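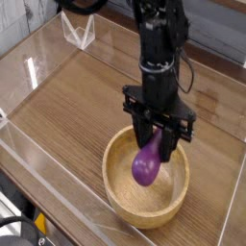 Recovering from a Dropped-Object Fault on an Enclosed Bench Arm

Siriwan Teaching Workshop, Procedure 7

This procedure applies when the gripper loses its hold on a test piece during a pick-and-place cycle and the controller reports fault 235 (grip width out of range). It must be followed in full before the arm is returned to automatic operation. Users who have not completed the bench induction may carry out step 1 only, and must then notify the supervisor on duty.

Before you start

You will need the enclosure key, a lint-free cloth, a 2 mm hex key and the fault log. Safety glasses are required.

Making the arm safe

1. Press the emergency stop. Do not reach over the acrylic panels while the arm is powered, even if it appears to be at rest.

2. If a piece is still held between the fingers, support it from below with the release tool before opening the gripper by hand.

3. Switch off the supply at the bench isolator and attach your tag.

Finding the cause

4. Wipe both fingers and examine the gripping faces. Smooth, glossy pieces slip readily when there is dust or skin oil on the contact surfaces.

5. Check the finger screws for movement and tighten if necessary.

6. Follow the cable bundle down the arm to the wrist. It should not pull tight at any joint position. If the jacket is damaged, stop here and report the arm as out of service.

7. Compare the grip point in the program with the shape of the piece. Pieces with a narrow neck should be held far enough below the tip that the fingers close on a full width.

Returning to service

8. Remove your tag, restore power and release the emergency stop. Clear the fault in the Jernedari console.

9. Run two cycles at reduced speed with the bowl in its usual position. The piece must be lowered inside the rim before the fingers open.

10. Record the cycle counter reading in the log. In March the Zarau bench faulted at cycle 1,211 and again shortly afterward, and the missing first entry delayed the repair.

If the fault recurs during step 9, leave the arm isolated and lodge a service request with Kullden.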